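Werkhallen Fletholm
Startseite – Hallen – Halle 2 – Bildergalerie

Halle 2: Decke und Licht

Halle 2 liegt im hinteren Teil des Geländes in Fletholm, zwischen der Zufahrt und dem alten Lagerhof. Sie hat eine Grundfläche von 570 Quadratmetern und wird in Abschnitten vermietet, tageweise oder für längere Zeit. Auf dieser Seite geht es um den oberen Teil des Raumes. Nach Decke und Beleuchtung wird bei Anfragen häufig gefragt, vor allem von Mietern, die Arbeitsplätze aufstellen oder etwas abhängen möchten.

Grundriss und Mietbedingungen stehen auf den Seiten „Flächen“ und „Vermietung“.
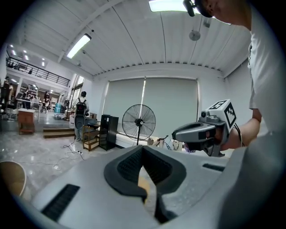
Zuletzt geändert: 2. Mai 2025

Weiße Blechdecke mit parallelen Rippen, davor ein weißer Träger. Zwei längliche Leuchten, rechts der Mitte ein rundes weißes Deckengerät an einem kurzen Stiel und in dessen Nähe eine kleine graue Halterung.

Decke

Die Decke besteht in der ganzen Halle aus geripptem Metallblech. Eine abgehängte Zwischendecke gibt es nicht, die Bleche sind von unten sichtbar. Geliefert und montiert wurden sie von der Firma Pawłowska, die auch das Vordach an der Zufahrt gebaut hat. Der weiße Anstrich ist später dazugekommen. Vorher waren die Bleche grau, und die Halle wirkte auch bei eingeschaltetem Licht recht dunkel.

Bei starkem Regen ist es in der Halle lauter als in den Büroräumen. Für Tonaufnahmen und längere Vorträge empfehlen wir deshalb den Seminarraum im Vorderhaus.

Träger

An den Trägern darf nur nach Absprache etwas befestigt werden. Die zulässige Last je Aufhängepunkt beträgt 2 Kilogramm, das reicht für leichte Schilder und Kabel. Schwerere Teile gehören auf ein eigenes Stativ oder Gestell. Am Blech selbst darf nicht gebohrt, geklebt oder geschraubt werden. Vorhandene Halterungen bleiben an ihrem Platz, auch wenn sie gerade nicht benutzt werden.

Beleuchtung

Die Halle wird mit Leuchtstofflampen beleuchtet. Geschaltet wird in zwei Gruppen, die Schalter sitzen links neben der Eingangstür. Der obere Schalter gehört zur Torseite, der untere zur Hofseite. Dimmen lässt sich das Licht nicht. Wer für Feinarbeiten mehr Helligkeit braucht, kann Arbeitsleuchten aus dem Geräteraum ausleihen. Bitte in die Liste eintragen und nach Gebrauch zurückstellen.

Defekte Röhren bitte im Büro melden und nicht selbst wechseln. Ersatz liegt im Lager Zelow und wird in der Regel am nächsten Werktag gebracht. Für September ist eine Überprüfung aller Leuchten vorgesehen. An den betreffenden Tagen kann jeweils nur eine Hälfte der Halle benutzt werden. Die Termine hängen rechtzeitig am Eingang aus.

Deckengeräte

Die runden Geräte an der Decke dürfen nicht abgedeckt, überklebt oder verdreht werden. Das gilt auch bei Staub- und Malerarbeiten. Solche Arbeiten sind vorher anzumelden.

Strom und Kabel

Steckdosen befinden sich nur an den Wänden. Verlängerungen werden am Boden verlegt und mit Kabelbrücken gesichert, die an der Ausgabe gegen 200 Kronen Pfand erhältlich sind. Kabel über die Träger zu führen ist möglich, muss aber mit dem Büro abgestimmt werden.

Weitere Galerien
Halle 1: Tore und Rampe
Vorderhaus: Seminarraum
Außenlager Zelow
Standort Trukutville

Anfragen zur Halle 2 nimmt das Büro entgegen, interne Durchwahl 82.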